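How to Judge Whether a Robot Can Take Over a Parcel Bench

Cerham Workplace Guidance -- Automation Series, Part 4

Purpose of this guide

This guide is intended for shop-floor managers, shift leads and safety officers who have been asked whether a two-armed robot could do the work now done by a person at a packing, weighing or sorting bench. It sets out a method for reaching an answer with ordinary tools: a clipboard, a stopwatch, a supply of real parcels and one working week.

The guide does not recommend any make of machine. Readers looking for help with contracts or leasing terms should consult Part 6 of this series.

Before you begin

You will need the following:

A written description of the job as it is done today
Access to the bench for at least four shifts
A test set of 500 items taken from normal stock
One person to run the trial and a second person to keep the record
An emergency stop within reach of both people

The test set should be drawn from the regular flow of goods. Suppliers often bring their own samples, and these tend to be clean, stiff and uniform in size. A robot that handles 500 new cartons well has shown very little about how it will handle soft mailers that have already been through a truck and two cages.

Step 1. Write the job down as it is done

Stand at the bench and record every action the worker takes, including those that seem too small to mention. A job described on paper as "scan and sort" usually contains a good deal more. At the Pultitz returns site, the posted work instruction had four lines. Observation of the same bench produced a much longer list, including smoothing a label with the side of the hand, shaking a bag so that its contents settled to one end, and setting aside any item that felt damp.

Record which hand does what. Many benches depend on one hand steadying while the other moves, and a single-arm machine may be ruled out at this point. Record also what the worker is looking at, and when the worker does not look at all.

Step 2. Sort the actions by difficulty

Divide the list into three groups.

The first group holds actions on rigid things in known places, such as pressing a button or moving a crate from one marked spot to another. Current machines do these well, and in many cases a simple fixture or a stop on the conveyor would do them without a robot.

The second group holds actions on rigid things in unknown places. Picking boxes from a mixed bin belongs here. Results are generally good, with some failures when items lie against each other.

The third group holds actions on soft things. Poly mailers, garments, sacks and loose film all belong here. A soft mailer changes shape every time it is touched. It may sag over the side of its container, fold across its own label or slide when pressed. Most of the trial time should be spent on this group, and most of the disappointing results will come from it.

Step 3. Set up the bench

Arrange the bench as it will be used in production. Do not remove lips, rims or posts to make the approach easier unless you intend to remove them for good.

Place the incoming crate on one side and the outgoing conveyor on the other, with the scanning platform between them. Each arm should be able to reach the platform without crossing the other. Mark the position of the crate with tape so that it can be put back exactly after each refill. If the platform has a post at its rear, check that the fingers of the machine can close around an item at the foot of the post without striking it.

Consider the lighting. Glossy plastic and smooth belts throw back light from overhead fixtures, and a bright patch can hide a label or be mistaken for an edge. Run part of the trial with the usual lights on and part with the nearest one switched off, and note any difference.
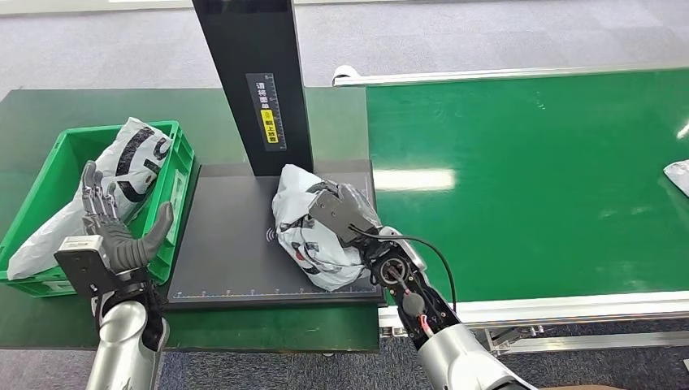 A robot hand gripping a crumpled mailer on the scanning platform, with the crate on one side and the conveyor on the other.

Bunched bags of this kind are the most useful items in the test set. The hand must take hold firmly enough to move the bag and gently enough to leave the contents unharmed, and the label may be on any side. Include them in every batch, and do not allow anyone to straighten them beforehand.

Step 4. Run the trial in short batches

Divide the test set into batches small enough to finish before attention drifts. Between batches, let the record keeper catch up and return the bench to its starting layout.

For each item, record one of four results:

Complete. The item was picked up, presented, read and released to the conveyor with no help.

Complete with retry. The machine failed at least once and recovered without a person.

Assisted. A person touched the item, the crate or the controls.

Failed. The item was dropped, damaged, unread or sent to the wrong place.

The distinction between the second and third results matters a great deal. A retry costs seconds. An assist costs a person, who must be standing nearby and cannot be counted as freed for other work. Trial reports that combine the two should be sent back.

If the machine is being steered by a remote operator for any part of the trial, note this beside every item concerned. Remote operation is a legitimate way of working and can be a good one, but it answers a separate question from the one asked here. Some suppliers use it to collect practice runs from which the machine will later be trained. Ask plainly which mode is in use at the start of each batch, and write down the reply.

Step 5. Watch the hands

Hands with jointed fingers can hold many shapes, and they have many parts that can wear. At the end of each shift, inspect the fingertips, the joints and the wrists. Look for loose screws, rubbed cables and anything wound into the joints. Film and tape are the usual trouble. At the Talivel depot a strip of packing tape stopped one finger for most of a morning before the cause was found.

Look closely at any cable that runs outside the arm. It should have enough slack for the full range of movement and should not be able to catch on a crate rim or a conveyor rail. If a wrist cover has been left open for servicing, ask when it will be closed and repeat the dust check afterward.

Power the machine down and confirm that it cannot restart before anyone places a hand inside its reach. This applies to suppliers' staff as well.

Step 6. Compare with the person, fairly

Measure the current worker over the same test set, at a normal pace and with normal breaks. Do not choose the fastest person on the shift, and do not tell the worker that the job depends on the result.

Speed is only one column. A person at a parcel bench also notices the torn seam, the wrong customer's name and the crate that is about to tip. List the checks now made by eye or by feel, and decide who will make them if the bench changes. At the Nassar warehouse, the trial machine kept up with the line for much of the afternoon, but bags with broken seals passed through unremarked because that check had never been written down.

Include the time spent refilling crates, clearing the belt and restarting the machine. These tasks are commonly left out of the comparison, and they do not go away.

Step 7. Reach a decision

Use the share of assisted and failed items as your main guide. If those two results are rare and fall mostly on unusual items, a longer trial of one bench is reasonable, with a trained person assigned to it. If they are spread evenly through the test set, the job is not ready for the machine on offer, and a supplier's assurance that performance will improve with time should be treated as a reason to repeat the trial later.

Mixed arrangements deserve serious thought. Boxes may go to an automated line while soft mailers stay with people. In some cases a shallower crate or a wider opening on the scanning platform will help the human worker as much as it helps the robot, and costs far less -- the change can be made whether or not a machine is ever installed.

A note on household work

Readers sometimes ask whether a machine that manages a parcel bench could also fold towels or clear a kitchen. The bench is the easier setting by a wide margin. Its height is fixed, its light is steady, and everything arrives from one side and leaves by the other. A home offers none of this. The method in this guide can be applied to a household chore, but the list made in Step 1 will be longer and the third group in Step 2 will make up much of it.

Keeping the record

Retain the item sheets, the shift inspection notes and a dated list of any software changes made during the trial. If the supplier updates the machine partway through, treat the batches before and after the update as separate trials. Keep the test set together as well, in sealed totes, so that the same goods can be used again.

Blank item sheets are supplied with the printed edition of this guide and may be copied for use within your own site.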